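Drying oven trial, Clemevo board, July

Picking up from the batch Uzma Rizvi left in the cabinet. Aim is the same as before: find a drying schedule for the recycled board that gets it below the moisture limit without the edges curling. Henrik Thiele wants a schedule he can hand to Wellanora, and he wants it to work on their old oven as well as on ours.

Stock is the grey sheet from Clendemar, second delivery. The first delivery is used up apart from the offcuts, which I have kept in the drawer under the balance. The two are not the same material. The second has a finer surface, tears more cleanly and takes up water faster at the cut edge. I would not mix results from the two on one graph. Prodromos Panagiotou did so for the June summary and the line has a step in it that means nothing.

08:30. Oven on, empty, set to 40 °C. Probe on the middle shelf. It overshoots, falls back and then holds. The overshoot is larger when the vent is closed, so the vent stays half open for the whole trial. Marked its position on the casing in pencil.

Samples cut to 200 mm square with the long grain parallel to the label edge. Weighed after conditioning, then soaked flat in the tray and drained on the rack. I dropped one corner of C on the way to the rack and bruised it. Left it in the set but will ignore that corner for the curl reading.

10:15. All in. A and B on the middle shelf, C and D on the lower one. Spacing between sheets is 5 mm, set with the brass strips. Uzma used card strips and they swelled, which may be where the marks on her sheets came from.

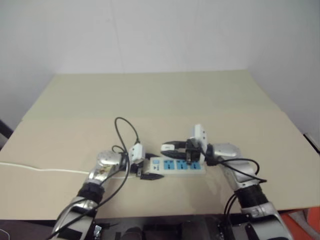 Page last updated: July, 16:50

Weighing every hour. The door is open only long enough to lift one sheet out and close it again, but the temperature still drops each time and takes several minutes to come back. This is a real fault in the method. A hanging balance through the top port would avoid it. Kiều Đỗ says there is one in the Đinh store with the hook missing. Worth asking for.

11:15. First weighing. Loss is fastest on the middle shelf, as expected from the fan position. B is ahead of A although they sit side by side. B is nearer the door. Either the seal leaks or the air comes back along that side. Held a strip of tissue at the seal and it did not move, so I think it is the air path.

12:15. Lower shelf still behind. Slight lift at the label edge of A. Measured against the steel rule: 4 mm at the worst point. No lift on C or D.

13:15. Swapped the shelves over at Henrik's suggestion. I am not convinced this was right. It evens out the final moisture, but it also hides the shelf effect, and the shelf effect is what Wellanora will see if they load theirs and leave it. For the next run I will keep the positions fixed and report both shelves separately.

14:15. A and B slowing down. The curl on A has partly gone back, which I had not seen in the earlier stock. B is flat. C has begun to lift at the label edge, now that it is on the middle shelf, so the curl seems to follow the drying rate and not the total loss. That agrees with what Lụa Khúc found on the thinner grade. Her notes are in the blue folder, towards the back.

15:15. Loss between weighings on A and B is now down to the scatter of the balance. Took both out and put them under the glass plate to cool. C and D stay in.

16:15. C and D out. Same treatment.

Notes on the balance: it drifts upwards when a warm sheet is left on the pan. I take the figure as soon as the display settles and do not go back to it. Anyone repeating this should do the same, or the numbers will not compare. The draught shield is cracked at the hinge – taped for now.

Still open:

Whether a lower start temperature would stop the early lift. The sheet dries from the cut edge inwards, and the label edge goes first in every case. Sealing the edges with wax would test it, though wax adds weight and would have to be weighed separately.

Whether the tray water matters. I used tap water, Lụa used deionised. I doubt it changes the drying but it may change the surface.

Whether the pencil mark on the vent survives the next cleaning. Scribe it properly.

Raw weights are in the workbook under the sheet letters. I have not corrected them for the drift. Prodromos has the conditioning figures and will add his column before the next run. Sheets A to D are to stay under the glass plate overnight and be read for curl again in the morning, before the heating comes on.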